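Category: Office and Classroom > Boards and Presentation > Cleaning and Care

Residue along the inside edge of a whiteboard frame

Posted by Gil-soo Yeom

I maintain the boards in a small training room. One of them has a thin aluminum frame with plastic corner caps, and I have it lying flat at the moment so I can work on it properly. The writing surface cleans up reasonably well with a felt eraser and a damp cloth. The problem is the seam where the white surface meets the frame. Dark specks collect there and a cloth over a fingertip passes across the top of them without lifting anything.

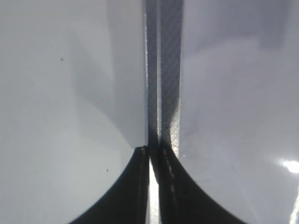

So far I have tried the following, in this order: dry microfiber, microfiber with water, and a commercial board spray wiped on with a paper towel. The spray made it slightly worse. It dissolved part of the residue, carried it further into the seam, and left a gray line after it dried. I have not used solvent near the frame because I do not know what the surface is bonded with.

The second problem is ghosting. There are soft gray streaks over part of the board. They have no hard outline, and under some lighting I am not certain whether I am looking at ghosting or just at shadow.

Two things I would like to know. What tool reaches the seam without scratching the surface? And is there a reliable way to tell ghosting from uneven light before I start scrubbing?

The board is a Rolari, bought used, no manual. I do not know whether the face is enamel or painted steel.

Karlijn Nijs

Treat the seam and the face as separate jobs. Do the seam first, otherwise you will drag loosened pigment over a surface you have already cleaned.

For the seam, work dry to begin with. A soft nylon detailing brush will bring out most of the loose powder. Hold it at a low angle and pull along the frame, toward one corner. Do not push into the corner itself. Vacuum with a brush nozzle as you go. Whatever is left after that is bonded ink and needs a small amount of isopropyl alcohol, 70 percent or lower, applied to a folded piece of lint-free cloth and never poured or sprayed on the board. Wrap the cloth around the edge of a thin plastic spreader and run it down the joint once. Refold to a clean face, repeat. Stop when the cloth comes away clean.
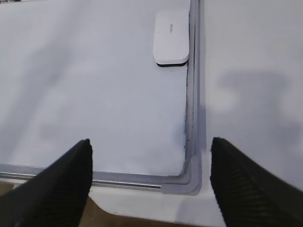

Keep the alcohol away from the corner caps. Some molded plastics haze on contact and the haze does not polish out. If you want to clean inside the caps, see whether they pull off. On some frames they are a friction fit, on others there is a screw from the back. Do not lever them from the front.

Wipe the bottom ledge last. It takes everything that falls.

For your other point: take a flashlight and move it from side to side at a low angle over the board. A shadow moves or disappears. Ghosting stays in the same place. You can also mark the edge of one streak with a piece of low-tack tape, turn the board 180 degrees and look again.

As to enamel or painted steel, a magnet will not help you, both hold one. Look at the back for a label.

Toon Dierckx

just use a toothbrush. worked for me on a Plellus board, had it 12 years

Ebise Admasu

I agree with most of what Karlijn wrote, with two additions.

Check the eraser. If the felt is loaded it puts pigment back onto the face with every pass, and the excess ends up against the frame. Knock it out or replace the pad before you do anything else. I replace ours each October and that has been sufficient for 14 boards.

Second, a toothbrush is acceptable in the seam only if it is a soft one, and it should be new. Toothpaste is abrasive, and dried paste in the bristles will dull a painted face. On painted steel I would also test the alcohol on a small area near the edge and wait for it to dry before continuing.

I would leave the streaks until the seam is finished. Some of what looks like ghosting may be film left by the spray, and plain water with a clean cloth removes that.

Back to top | Contact | Report a post | Copyright Kramer Community Help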